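Can a robot arm handle small sorting chores at home or in a shop yet?

Posted in Home & Workshop > Automation
February 2025 — 3445 views

Maham Cheema

I run a small business out of my garage, mostly repair kits for blinds and curtain tracks. A big part of my day is picking little parts out of bins and putting them on trays so my sister can bag them. After that there's the house, where the same thing goes on with my kids' toys. I pick things up off one surface and put them on another surface. I would love to stop.

My budget is $700, maybe a bit more if the thing really works. I have seen the Vustix arm advertised and also a used Preltus going for less than that. The seller of the Preltus says it will "sort anything by color." I am not a programmer. I can follow instructions and I'm fine with a screwdriver.

What I want to know is whether any of these can do a simple pick-and-place chore today without me standing next to it. I don't need it to fold laundry or do dishes. Parts go on a tray, that's all. Most of my parts are plastic and between the size of a grape and the size of a walnut. A few are thin metal clips.

Also, does the tray have to be in the same place every time? Ours moves around a lot.

Thu Tạ

Short version: yes for the blocky plastic parts, no for the clips, and not without you nearby for the first month or so.

I teach an evening workshop where people set up exactly this kind of job, so I'll try to give you something you can use. The chore we start everyone on is blocks onto a tray. It sounds like a toy problem, but it covers most of what you are asking. The arm has to find the part, come down over it with the fingers open, close, lift, travel, and let go over the right spot. Every one of those steps can go wrong by itself.

Size matters more than people expect. If your parts come in two sizes, the fingers need to open wide enough for the big one and still close properly on the small one. Color is the easy part. A cheap camera can tell red from blue all day if the lighting stays the same. What it has trouble with is two parts of the same color in different sizes, and you will have that in your bins.

Most decent setups use two views, one from a camera that stays put and looks over the table, and one from a camera near the gripper. The fixed one tells you where everything is. The close one helps with the last couple of inches. If the used Preltus comes with only one camera, ask the seller which kind.
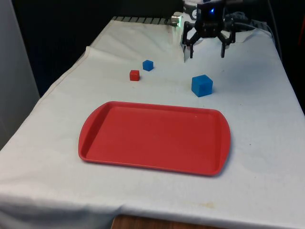
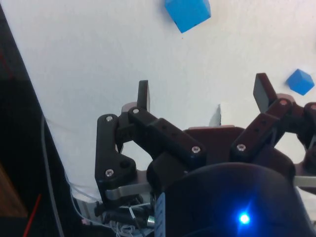
Blocks-to-tray job, fixed camera view first and gripper camera view second. The tray is only in the first one.

To answer your other points in order:

Tray position. It can move if the fixed camera can see all of it and the software looks for it before each pick. A lot of the cheap programs don't do that. They remember one drop point and will happily let go of a part over bare table. Until you know which kind you have, put tape on the bench and keep the tray inside the tape. A tray in a strong color on a plain light surface is easier to find than a gray tray on a gray bench. A rim helps too, because parts that land and roll stay in.

Surface. Cloth is good because parts don't bounce or skid. The drawback is that it wrinkles, and a small part sitting on a fold is tilted and a little higher than the program thinks. Pull it tight or use a thin rubber mat.

Clips. Don't bother. Two plain fingers on a flat surface will push a thin metal clip around all evening. You would want suction or a magnet, and that's a different tool and more money.

Spacing. This is the one that will decide it for you. Parts spread out with clear space around each one are doable. Parts in a heap in a bin are a much harder job, and the arms in your price range are bad at it. If you have to spread the parts out by hand first, you have already done half the chore. Some people use a vibrating feeder.

Cables. Leave slack and keep them out of the reach of the arm. Run it slowly through its full travel once with nothing on the table and watch where the wires go.

On speed, the last group I had timed themselves with the Durrani kit. Their best person got 31 seconds per part once it was tuned. You can do that by hand in two. The machine only makes sense if it can run while you do something else, and you won't trust it to do that until you've seen it finish 100 in a row.

Rizwan Pirzada

Save your money. I bought one of these in August and it is in a box under the stairs now. The software updated itself and lost all my settings. Support told me to reinstall. My nine-year-old is faster and she works for popsicles.

If you do get one, screw it to the table. Mine walked.

Kristóf Jakab

I agree with most of what Thu wrote, and I'd add something about the house side of your post, as the toys got skipped.

Toys on a floor are nothing like parts on a bench. The arm is bolted down, so it only reaches what is in front of it. Anything that drives around and picks things up is well past your budget, and the ones I've tried at shows get stuck on soft toys and socks. I would forget about the house for now.

For the garage, try to borrow before you buy. The Covent tool library near me lends a small arm for two weeks with a deposit, and yours may have something like it. Take ten of your real parts, including the ugly ones. Write down every time it misses and why. When I did this with plastic spacers, more than half my misses were lighting. The sun came in through a side window in the afternoon and the shadows made the parts look bigger than they were. I hung a blanket over the window and that mostly fixed it.

About the used Preltus: ask whether the fingers are original and whether the screws at the joints have been tightened lately. Loose finger joints give you a sloppy grip, and you will blame the software for it. Have the seller send you a video of it picking up something small, with no cuts.

Maham Cheema

Thanks, all of you. The bin thing is a problem, everything I have is in heaps. I'm going to ask at our library about borrowing one and test the plastic pieces only. Thu, does the vibrating feeder make a lot of noise? The garage shares a wall with the baby's room.

Thu Tạ

Yes, it's loud. A small one on a foam pad is bearable, but I wouldn't run it during naps.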